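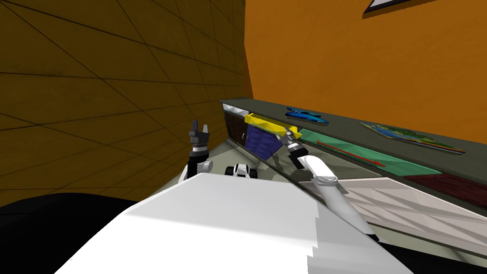
Automation at the Sketundale laundry and linen service covers the gradual handing over of fetching, sorting and putting-away jobs from people to two-armed robots at the linen works in Sketundale. The works washes, mends and returns household cloth, from tea towels to heavy curtains, and also looks after the kitchens and linen rooms of the guest houses it serves. It is best known among people interested in workplace robots for its long use of simulated kitchens, in which every household task is tried out on a computer before a machine is allowed near a real cupboard.

Background

The works grew out of a small hand laundry and employed 12 people when its first robot was ordered. Most of the day was then spent on jobs that had little to do with washing. Staff carried clean linen to the guest houses, opened drawers and cupboards, took out what was worn or stained, put fresh cloth in its place and shut everything again. The work was hard on the knees and back, as many drawers sit low under a counter, and it was dull enough that new starters seldom stayed past their first March.

The change was led by Zuweira Nartey, who had joined as a presser and later ran the linen rooms. Her plan, which is still pinned up in the staff kitchen, asked for machines that could do the bending and carrying so that the people could get on with mending, dyeing and talking to customers. It is a wonderfully practical document, two pages long, and a good half of it is about drawers.

The robots

The works uses two machines, both bought through the supplier Kramer and known to staff as the Plumis pair. Each has a white body and two arms ending in two-fingered grippers. Two fingers may sound meagre beside a human hand, but a simple gripper can take hold of a drawer edge, a hem or a folded napkin, and staff soon learn to lay things out so that there is always something easy to pinch.

The controlling software, Puria, breaks a job into short steps. A typical one might be to go to the counter, take hold of the drawer, pull it open and stop. Each step can be practised separately, and staff can join steps together in a new order without writing any code. When a step fails, the robot waits and a light comes on in the linen room.

Simulated practice

Before a new step goes into use it is run in computer-made rooms. These have brightly coloured walls, counters and cabinets whose colours and surfaces are changed from one practice run to the next, so a yellow drawer in one room may be plain brown in another. The odd mixtures are useful: a robot that has only met white drawers may be baffled by a blue one, while a robot that has met all sorts copes far better with a guest house that has just been redecorated.

Cloth is the great difficulty, and to many visitors the most fascinating part. A drawer front keeps its shape when pulled, but a cloth hanging over it sags, folds and catches, and no two heaps are quite alike. The works therefore asks for 300 practice runs of any step in which cloth may be hanging from a drawer, and 400 where the cloth has to be lifted out as well. Runs are looked over by members of staff who know linen. Ilse Hellwig, a mender, became the chief reviewer after she noticed that the early robots tugged at a drawer in a way that would have torn a fine hem. Her notes led to a slower, straighter pull, still called "the Ilse" on the shop floor.

Effects on staff

No posts were cut when the robots arrived, a promise Nartey had asked for in writing before she would go ahead. The jobs themselves changed a good deal. Two carriers moved to the mending room, which had always had a backlog, and others were trained to set up and review practice runs. Reviewing is paid at the same rate as mending, on the grounds that both depend on knowing how cloth behaves.

Staff have spoken warmly of the lighter lifting and the shorter rounds. There have been complaints too. Some missed the chats they used to have with guest house owners on delivery days, and one visiting round a week was brought back for that reason. Others found reviewing tiring in a new way, with long spells at a screen, and it is now limited to a morning at a time. A quarrel over who should answer the linen room light went on for months before a rota was agreed.

Skills and training

New starters still begin at the wash tubs and the folding table. They are introduced to Puria only once they can fold every item the works handles, and their first task with it is to choose a single step, such as opening a drawer, and say what could go wrong. The lists can be marvellously inventive. Several of the hazards first suggested by trainees, among them the apron string looped round a handle, have since been added to the practice rooms.

Current use

As of January 26, 2025, the robots open and close drawers, carry folded linen and place it on counters. Taking worn cloth out of a full drawer is still done by hand at most of the guest houses, and so is all sorting by condition. Work on a gentler grip for lace and old embroidery is under way, with Hellwig reviewing the runs.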